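Ticket 2417 - Gate B pass readers, Korketti terminal
Status: open, waiting on supplier
Raised by: E. Pappas (port facility security)
Priority: high

07.50
Readers at Gate B letting people in but not logging them out. Night shift left 23 people showing as "on site" who went home hours ago. Can't do a proper headcount for the restricted area like this. Gate A fine. Vehicle lane fine as far as I can tell, not checked properly yet.

Guard on the gate has gone over to paper log. Name, pass number, time in, time out, signature. Please nobody switch the paper log off till I say so in here.

08.15
Rebooted the gate controller from the cabinet. No change. In works, out gives green light and opens the turnstile but nothing turns up in the event list. So the door thinks all is well.

08.40
Rang Allside support. On hold a good while. They want:
- controller log, last two days
- firmware version on both readers
- screen grab of the event list
- whether anyone changed the zones recently

Told them no to the last one. Will check anyway.

09.05
Somebody did change the zones. Restricted area was split in two in July for the new berth and it looks like the out reader was left pointing at the old zone. But it has worked since July so why fall over now. Not convinced. Asked Tsolakis (they did the split) for their work sheet.

09.30
Firmware: in reader and out reader not on the same version. Out reader is the older one. Sent both numbers to Allside with the log.

Also while I'm in here, the notice screen in the gatehouse has gone back to its default slides again instead of the security level notice. Seperate fault probably but same cabinet, same power supply, so logging it here till somebody tells me otherwise. Visitors are meant to see the current security level and the escort rules as they come in. 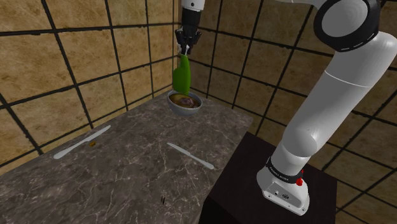
Arm holding something green over a grey bowl.

Printed the notice and taped it to the window. Level 1, escorts for all visitors, no photos past the barrier. That covers us for today.

10.10
Allside rang back. Their view: event buffer on the controller is full. It holds 3000 events and ours is sitting at exactly 3000. When full it should overwrite the oldest. Ours isn't. They say clear it by hand, but export first or the records are gone.

I'm not clearing anything without an export. Those records are part of what we show at the audit. Asked for written steps, not over the phone.

10.35
Steps arrived. They're for a different model. Sent back.

10.50
Right steps this time. Export started, slow, going onto the office laptop not the gatehouse PC. Gatehouse PC has no space left on it, another job for the list.

11.20
Export stopped partway. File opens but ends in the middle of a line. Trying again with a cable direct to the controller.

11.25
Guard rang, screen still wrong and won't take the remote. Pulled the network lead from it and pushed it back in. Same slides.

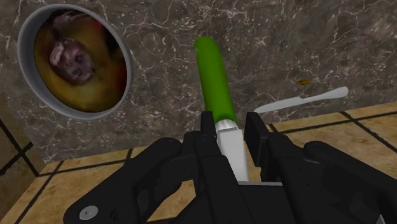

Green-handled utensil in the gripper, bowl of food, knife.

Our own slide set is still on the server, checked, dated and correct. So the screen can't be reaching the server, or has lost its login. Leave for after lunch. Turnstile first.

12.05
Second export finished. Full file, opens, first and last lines look right. Copied to the security share and to the spare drive in the safe. Both copies opened and checked.

Now happy to clear.

12.15
Buffer cleared. Tested with my own pass:
In at Gate B - logged.
Out at Gate B - logged.
In again - logged.
Out again - NOT logged.

Great.

12.20
Tried the contractor test pass. In logged, out logged, every go. So it's my pass?? Had another guard try hers. In logged, out not logged.

Staff passes fail, contractor passes work. That does point at the zones after all. Staff got moved to the new zone, contractors didn't. Told Allside, told Tsolakis.

13.10
Tsolakis work sheet here. Out reader was down to be re-pointed and the box is ticked. Doesn't say who by. Their engineer can be here from 14.00, needs a pass and an escort. I'll escort.

Paper log still running. 26 names on it so far, matched against the crew list and the Rirkia delivery sheet. One visitor signed in without a time, guard has gone back and got it.

14.25
Engineer on site, shown ID, signed in on paper. Reader settings pulled up. Out reader IS pointing at the new zone in the software but the setting was never pushed down to the reader itself. It was running on the old list it had saved. His guess is it only started to show when the old zone got tidied off the system. Asked who tidied it. Going to be us I think, will check the admin log.

14.50
Setting pushed. Reader firmware brought up to match the in reader while he was there. Turnstile held open with a guard on it for this bit, four minutes, noted in the gate book.

15.05
Retest, staff passes and contractor passes, in and out, several goes each. All logged. Event list and turnstile agree.

Not closing yet. Want to see a full shift change go through it.

15.20
Screen. Engineer had a quick look as a favour, not his kit. Network address had dropped off. Typed it back in, showed our notice for a minute or so and then went back to defaults.
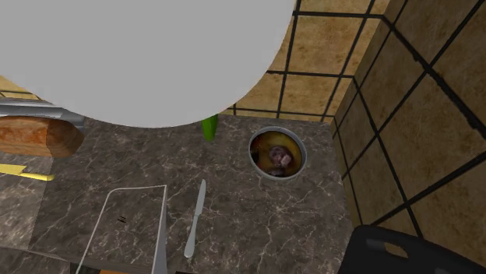
Stone counter and tiled corner.

Needs a fixed address from IT, have asked. Splitting the screen off into its own ticket tomorow so this one stays about the gate. Taped notice stays up.

15.45
Admin log: old zone removed yesterday evening under the shared admin login. So can't say who. Shared login has been on my list for ages. Asked for named logins for everyone with admin rights, password on the shared one changed now, old one dead. If you can't get in ring me.

16.10
The 23 people stuck as on site: checked each against last night's sheet and their supervisors, all accounted for. Marked out by hand with a note against each one pointing to this ticket. Please don't tidy the notes off, the auditor will want them.

Still to do:
- watch shift change at 18.00, both directions
- buffer not overwriting when full. Allside have NOT answered this. Clearing it by hand is not a fix, it will fill up again
- space on gatehouse PC
- check vehicle lane readers for the same unpushed setting
- line in the facility security records for the fault and the paper log, scan of the paper log attached

18.30
Shift change through. Compared list to paper, they match. Paper log to carry on overnight anyway, night supervisor told.

18.40
Vehicle lane checked, both readers on the right zone. Fine.

Chased Allside on the buffer. They've put it through to their second line, no time given. Ticket stays open with them. Evangelia Pappas, on mobile till late if it drops again.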